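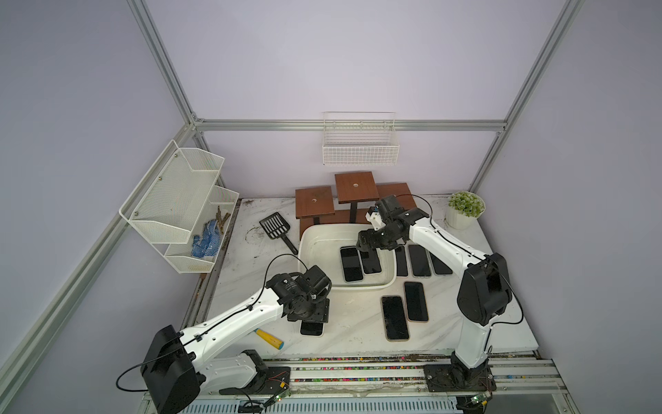
Temps de lecture : 4 minutes

Test du kit double bras Pereck : enfin deux mains à l'atelier !

Juin 2022

Je voulais un poste à deux bras depuis longtemps, et celui-ci me réjouit tellement que j'ai déjà oublié les soirées passées à serrer des écrous en T. Pereck livre le kit en pièces détachées : deux bras blanc et noir, leurs platines, le rail avant, les pinces, les caméras de poignet et tout le câblage. La cellule autour, c'est à vous de la construire. J'ai pris des profilés alu chez Clallness (coupes propres, équerres un peu chères) et des panneaux clairs pour fermer les côtés. Le plateau façon marbre blanc vient d'un reste de chantier.

Le montage m'a pris 19 heures, réparties sur 2 week-ends. La notice est bonne pour la mécanique, plus maigre pour l'électronique : les petites cartes vertes près des bases n'ont pas de boîtier, et j'aurais bien aimé un capot, même imprimé. Pour l'instant elles restent à l'air, fils compris.

Comme exercice, je me suis fixé le tri de vieux téléphones dans un bac blanc. Un téléphone, c'est plat, c'est glissant, ça se chevauche, bref c'est l'objet parfait pour énerver une pince à deux doigts.

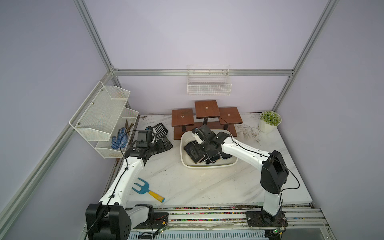
Et c'est là que j'ai commencé à vraiment aimer ce kit ! Les bras se pilotent avec Gistance, le logiciel maison, qui permet d'enregistrer des positions à la main puis de les reprendre une par une. On attrape le poignet, on le place, on valide. J'avais peur d'une usine à gaz et j'ai eu ma première séquence le soir même. L'interface n'est pas belle (des boutons gris partout, une police minuscule), mais tout répond vite et les réglages de vitesse se font bras par bras.

Côté rigidité, très bonne surprise. Les deux bases sont vissées sur le même rail, donc quand on déplace l'une, l'alignement avec l'autre se retrouve facilement. Les clips de câble fournis font bien leur travail le long des segments ; au coude, je laisse une boucle généreuse.
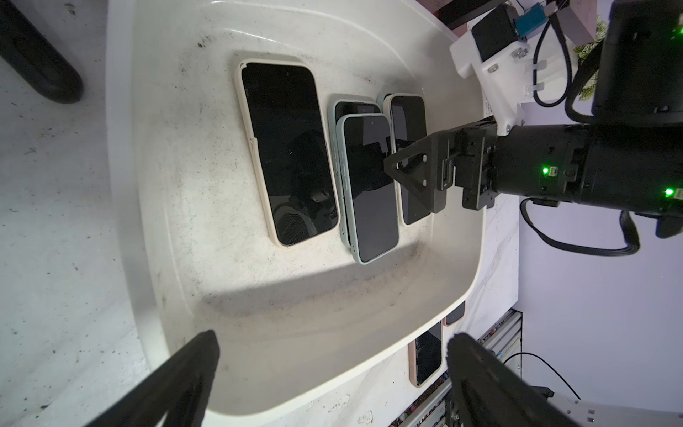 Les caméras de poignet, j'hésitais à les prendre, c'est une option. Prenez-les ! De près, on distingue le bord des coques pâles sur le fond du bac, alors qu'une coque vert clair posée sur une autre coque vert clair reste un joli casse-tête. Il faut soigner l'éclairage, les écrans noirs renvoient des reflets. Et passer un coup de chiffon dans le bac, ce que je remets toujours au lendemain.

Ce que j'aime moins : les doigts de pince. Ils sont costauds mais épais, et pour se glisser sous un téléphone à plat il faut ruser, le pousser contre la paroi, le reprendre par la tranche. Des doigts plus fins doivent sortir en juillet, j'ai déjà mis une alerte sur la page du produit.

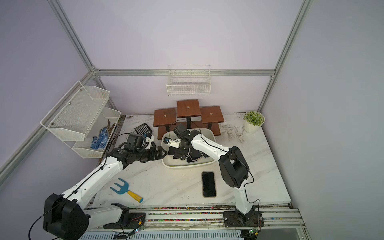 Les deux bras au travail, un téléphone posé devant le bac.

J'ai gardé le décor de mon ancien coin jardinage, avec le support en bois à trois niveaux, la petite fourche à manche jaune et la plante dans son pot blanc. Ça oblige à programmer des trajectoires propres, et franchement je trouve ça plus gai qu'une cellule nue. La terre sur le plateau, par contre, je vous la déconseille près du rail.

Note : 4 sur 5, le point perdu pour les doigts et les cartes sans capot. Prochain essai, passer un téléphone d'une pince à l'autre au-dessus du bac.

Þórarinsdóttir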